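**Silel two-arm tabletop kit, after 437 cycles**

I love this kit, and I'm going to spend most of the review on the one thing that scared me. In October, on cycle 437, the left arm froze off to the left of the bin with its gripper stuck. No alarm, no message, and the Gumis software still showed a cheerful green dot! I hit the stop button and the arm sagged 3 inches before the brake caught it. Keep your fingers well clear when you do that.
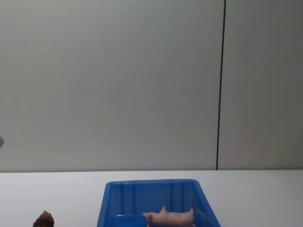
The cause was a loose plug at the wrist. I reseated it, added a strain clip, and updated to version 32 of the firmware, which now throws a proper fault when the wrist drops out (yes!). The sag is still there, so I'd call the brake a real weak spot.

Everything else is a joy. Sorting small toys into a plastic bin was running within an hour of opening the box, and the motion is so smooth I kept calling people over to watch. Four stars from me, and I'd go to five if Silel fixed that brake.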